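Elbridge Sidewalks and Street Trees Discussion List

Home | Archives | Search | Subscribe | Help

Subject: Re: Proposed changes to the sidewalk repair program
From: Elbridge Public Works, Streets Division
Date: 15 June 2023

2 replies | 5 shares

Dear list members,

The Streets Division thanks the residents who have written to this list since the draft sidewalk repair policy was released. We have read every message. Several raise the same concerns, and the message from the Burura Street Residents' Association sets them out most fully. With the association's agreement, we quote it here and reply to each point in turn.

> To the Streets Division:
>
> Our association has read the draft sidewalk repair policy and discussed it at our regular meeting. We support the aim of the policy, which we understand to be a single set of rules for the whole town. We do, however, have four concerns that we ask the Division to address before the draft goes to the council.
>
> First, the draft says that the owner of the adjoining property "may be responsible" for part of the cost of repair. Many of our members are retired and live on fixed incomes. They would like to know when they will be charged, how much, and whether the charge can be paid over time. The word "may" gives them no way to plan.
>
> Second, the draft treats damage caused by tree roots in the same way as any other damage. The large maples on Burura Street were planted by the town. Our members do not believe they should pay for slabs lifted by trees they did not plant and are not allowed to remove.
>
> Third, we are concerned about the trees themselves. When the walk was replaced near the corner of Farooqui Avenue, the roots of two trees were cut on the street side, and both trees have since lost branches. We would rather live with an uneven walk than lose the shade.
>
> Fourth, the present method of reporting a problem is not working. Members have telephoned, filled in the form at the front desk, and sent messages, and have not received a reply. It is not clear who keeps the list, or in what order the work is done.
>
> We ask that this letter be entered in the public record.
>
> Burura Street Residents' Association

1. Cost to property owners

The association is right that the wording is unclear. The sentence was carried over from the existing ordinance, which was written at a time when owners hired their own contractors and the town only inspected the result. Under the revised draft, the word "may" is removed. The town will pay the full cost of repair on any walk next to a public street when the damage results from age, weather, settlement of the ground, or town trees. The owner will be charged only when the damage results from work on the owner's property, such as a new driveway, a drain connection, or heavy vehicles crossing the walk during construction.

An owner who is charged will receive a written estimate before any work begins and will have 17 business days to respond. During that time the owner may accept the estimate, hire a licensed contractor, or ask for a review. Payment may be spread over nine months without interest. An owner who qualifies for the town's existing property tax relief will not be charged at all, and no separate application is needed.

Some members of this list have asked whether past charges will be refunded. The Division does not have the authority to decide this. The question has been sent to the town attorney, and the answer will be posted here when it is received.

2. Damage caused by tree roots

The revised draft treats root damage as a separate class. Where a town tree has lifted or broken a slab, the town is responsible for both the walk and the tree. Where the tree stands on private land, the Division will ask the owner to meet with an inspector before any decision is made. In many such cases a small change to the line of the walk costs less than replacing the slab every few years, and the draft now allows this if the owner agrees to a narrow easement.

3. Protection of trees

The Division accepts that the work near Farooqui Avenue was not carried out as it should have been. The contract at that time set the depth of the excavation but did not mention roots. The contractor followed the contract as written. Both trees are being checked each spring, and the next report will be made available at the front desk.

Under the revised draft, no root thicker than a person's wrist may be cut without the written approval of the town forester. The contractor must use one of the other methods first. These include raising the walk on a bed of crushed stone, bending it around the base of the tree, and grinding the edge of a raised slab where the difference in height is small. Grinding is quick and inexpensive, but it does not last where roots are still growing, and residents should expect the crew to return.

The Division also tested a flexible paving surface on Mumby Lane. It has held its shape well through two winters. It is harder to clear of snow than concrete, and several residents with walkers have told us that it feels soft underfoot. We do not propose to use it widely at present. It will remain an option beside very large trees.

4. Reporting and the order of work

Until now, reports received by telephone, by form, and by message have been kept on three separate lists. Some reports appeared on all of them and others on none. The lists have been combined, and each report now has a number, which is given to the resident at the time of the report. A written reply will follow within nine business days. The reply will state whether an inspector has visited, what was found, and in which group the repair has been placed.

Repairs are placed in one of three groups. The first group covers raised edges, missing pieces, and holes that present a clear risk of a fall, along with any damage that blocks a wheelchair. The second covers slabs that are broken through or sinking but can still be crossed safely. The third covers surface wear and narrow cracks.
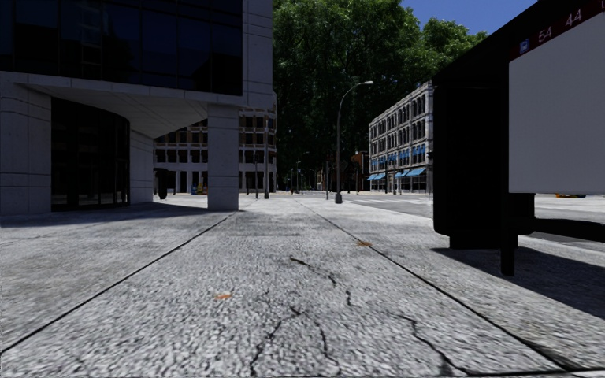 The third group has caused the most disagreement on this list. Residents have asked why a slab with several cracks may be left in place while a slab with no cracks at all is replaced next door. The reason is that inspectors look first at height and slope. A slab that has tilted toward a house may send water against the foundation, and one that has risen at a joint can catch a shoe, even when the concrete itself is sound. Cracks that stay level are recorded and checked again on the next round. If the two sides begin to separate or move up or down, the slab is placed in a higher group.

Residents are asked not to fill cracks themselves. Store-bought patching products often come loose over the winter, and the patch can hide movement that an inspector would need to see. Sweeping, weeding, and clearing snow remain the duty of the adjoining owner, as before. Rock salt should be used sparingly on walks poured within the past year – sand is a better choice.

Each part of town will be inspected on foot once every five years. The order of the rounds has been set by the age of the walks and the number of people who use them. The blocks nearest the schools and the senior center come first. Burura Street and the part of Farooqui Avenue north of the library are in the second round. Mumby Lane is in the third, except for the test section, which is inspected every year.

Next steps

The revised draft will be available at the front desk and at the library. Written comments may be sent to this list or handed in at either place. Comments sent to the list become part of the public record, so please do not include private medical or financial details. Residents who wish to discuss a personal matter should call the Division instead.

The council is expected to vote on the policy in December. If it is approved, the new cost rules will apply to all open reports, including those made before the vote. Reports already on the combined list do not need to be made again.

The letter from the Burura Street Residents' Association has been entered in the public record, as requested.

Respectfully,

Streets Division
Elbridge Public Works

Previous message | Next message | Thread index

Page last updated 15 minutes after posting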